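**Progress report to the Gosselin Fund: Culleck textile reuse program, second period**

The program collected 3,901 pounds of household textiles between April and September. Most of it came through the Culleck drop-off point, with a smaller share from the Werkach library lot. Sorting is up to date except for winter coats, which we are holding until the Dretov warehouse has rack space.

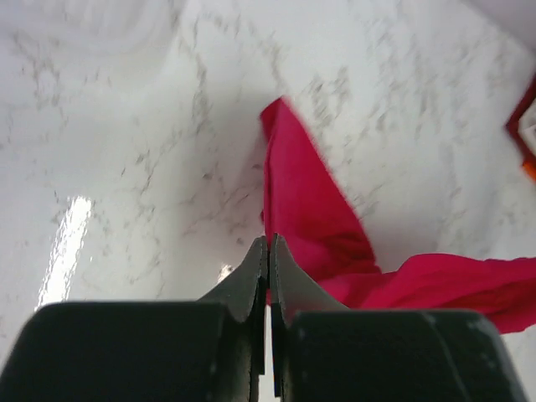

*Submitted by the program office, Culleck*

**Repair and resale.** We repaired 304 items, mainly zippers, hems and loose seams. Bed linen sold faster than clothing. Curtains sold poorly, and we have stopped taking them unless they come in pairs.

**Workshops.** Three mending workshops were held in Werkach. The Monday evening session filled up first, so the next round will all be in the evening. People asked for more time on darning — we will give it a full session. 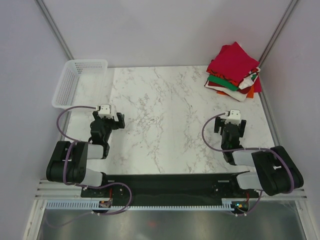

**Spending.** Rent and transport were on budget. Thread and needles ran over, and we covered the difference from the printing line. The second industrial machine has not been bought. The dealer's price went up after our application, and we would like to move that money to a used model with a service contract. A written request will follow.

**Next period.** We plan to open the Dretov drop-off point in November, pending the lease. The landlord still has to fix the loading door — we have asked for a date and are waiting for a reply.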